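Budgeting for a Two-Armed Robot Workcell

Budgeting for a two-armed robot workcell is the business of working out, before anything is ordered, what it will cost to buy, set up and keep running a robot that handles objects with a pair of arms. The arms themselves tend to get most of the attention, and understandably so, but people who have been through the process will usually tell you kindly that the arms are where the list begins.

Scope of the budget

A complete budget covers the robot, its grippers, the cameras at the wrists, the table, the cabling, and the time of whoever will stand beside it. It also covers the things to be picked up. Small everyday goods such as bags, boxes and soft toys are cheap, and it is easy to leave them off the sheet altogether, yet they wear out and need replacing like anything else.

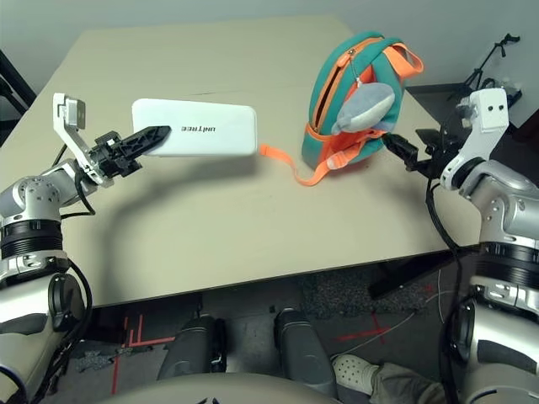 Two-armed setup with a white box and a child's backpack on the table.

Grippers and spare parts

Two-fingered grippers are a common first purchase, as they are simple to look after and easy to find parts for. A plan drawn up at Grenham allowed for 4 spare pairs of fingers at 694 dollars in all, with a further 270 dollars set aside for cables. The cable money was the part that drew questions at the time. Cables near a moving joint bend all day long, though, and a robot waiting on a cable is every bit as idle as one waiting on a motor. 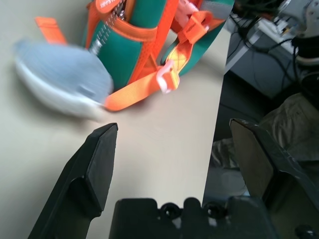 Open gripper fingers near a backpack with orange straps.

Soft goods and test objects

Buyers are often advised to settle on their objects before they settle on their grippers. A stiff carton asks very little of a finger. A bag with straps, zippers and padding asks a good deal more — it sags, it folds, and it offers a dozen places to take hold, some of them better than others. The Vallulia planning sheet, which has been passed around quite widely, gives soft goods a line of their own.
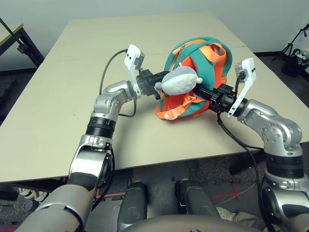
Augustina Zakaria has argued that this line should be larger still, and that a buyer who can't afford to wear out a few bags can't really afford the robot either. Others prefer to start small and top up the line in April, when the first repairs are known.

Leasing and timing

Leasing suits groups that are unsure how long the work will last. Bañuelos, a small reseller, offers terms of seven months, long enough to learn whether the cell earns its floor space. Rochelle Kerslake's guide to the Fomitz lease form suggests reading the repair section first and the price second.
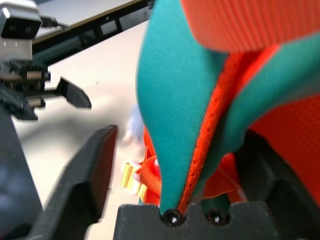

Whichever route is taken, the delivery date deserves a generous margin. Tables, power and floor markings should be paid for and in place before the crate arrives, and the first weeks are best entered in the budget as setup time, with no output expected from them.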